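Ticket 966: Live stream audio drops out during ceremony broadcast, overflow venue
Status: Closed
Opened by: Kerstin Tangen, Eide Community Broadcasting
Assigned to: Si-eun Yoon
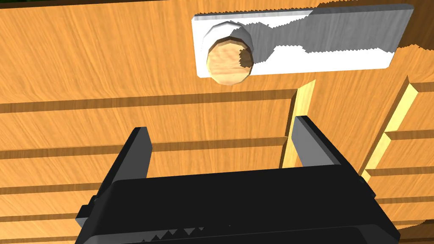
Kerstin Tangen, 2024-08-07, 9:14 am
We carried the memorial service for the former mayor on our web stream and on the big screen at the Kumberg overflow hall. Picture was fine from start to finish. Sound cut out three times on the web stream, the longest for 26 seconds during the second reading. The hall screen takes the same programme feed and had one dropout only, the long one. Radio simulcast had no dropouts at all. The family has asked for a full recording and the state service for the new memorial garden is in two weeks, same crew and same gear, so I need to know what went wrong before then.

Encoder is the Suko unit in rack 2, firmware not updated since February. Audio goes from the desk to the Suko over the network, with an analogue pair plugged in as backup.

Si-eun Yoon, 10:02 am
Thanks Kerstin. Can you send the encoder log for the whole broadcast and let me know whether the backup pair was enabled in the input settings or just plugged in? Also the name of whoever was on the desk.

Kerstin Tangen, 10:40 am
Log attached. Randi Granström was on the desk. She says her meters never moved off normal and she could hear everything in her headphones. Backup pair was plugged in. I can't find where it says enabled.

Si-eun Yoon, 11:31 am
It's under Inputs, Audio, Failover. If the drop-down says Manual then it won't switch by itself.

From the log I can see 218 clock warnings on the network audio input. They start just after the procession arrives and come in three clusters, which match your dropouts on the web stream. The encoder thinks it has lost the clock source, mutes the input, then picks it up again.

Viewer numbers don't look like a factor. Peak was 273 concurrent and the server was barely working.

Did anything get plugged into the network switch after the service began?

Kerstin Tangen, 11:50 am
Failover was set to Manual. I've changed it to Automatic.

I'll ask about the switch. Margit Dalen was looking after the outside position and the press feed.

Margit Dalen, 1:17 pm
Kerstin asked me to reply directly. A crew from one of the regional stations turned up without a booking and wanted clean sound for the eulogies. I gave them a port on the switch in rack 2 and they connected their own Rurora interface. It lost connection a couple of times and they kept unplugging it and plugging it back in. I didn't know it could affect us. They were on the pool list by name, so I thought it was already sorted.

Si-eun Yoon, 1:45 pm
That fits. If their interface was set as preferred clock leader, it would have taken over from your desk every time it joined the network, and dropped the clock every time it left. The radio simulcast is fed from the desk's analogue outputs, so it would have stayed clean. The hall player has a longer buffer than the web stream and could have ridden over the two short gaps.

Please try the following when the rack is free:
1. On the desk, set Preferred Leader to On.
2. On the switch, disable any port with no label.
3. Connect a spare interface with its own Preferred Leader on, and play tone through the desk.
4. Pull the spare out and put it back in five times while recording the stream.
5. Send me the recording and the new log.

Kerstin Tangen, 4:22 pm
Done with Randi's help. Preferred Leader was off on our desk, so that's on now. At step 4 we got one short tick on the third go and no mute. Log has two warnings. When we repeated it with the spare set back to normal there was nothing.

Si-eun Yoon, 4:50 pm
Good result. Two devices both asking to be leader will still argue occasionally, so I wouldn't let visiting crews onto that switch at all. Give them a feed from the analogue press box, and put a transformer on it if they complain of hum.

For the family's copy, use the radio recording as the sound source and line it up to the picture. The programme recorder was fed from the encoder and will have the same gaps.

Britt-Marie Rønning, next day, 8:35 am
I've synced the radio audio to the picture and checked all three spots. The radio presenter talks over the opening hymn, so I used the encoder sound there and crossfaded before the first reading. Copy has gone to the family.

Kerstin Tangen, 9:05 am
Pool list for the garden service now says analogue press box only. Firmware update is booked for after the service, as I don't want to change anything else beforehand. Happy to close.

Si-eun Yoon, 9:12 am
Closing. Reply to this ticket within 30 days if it comes back.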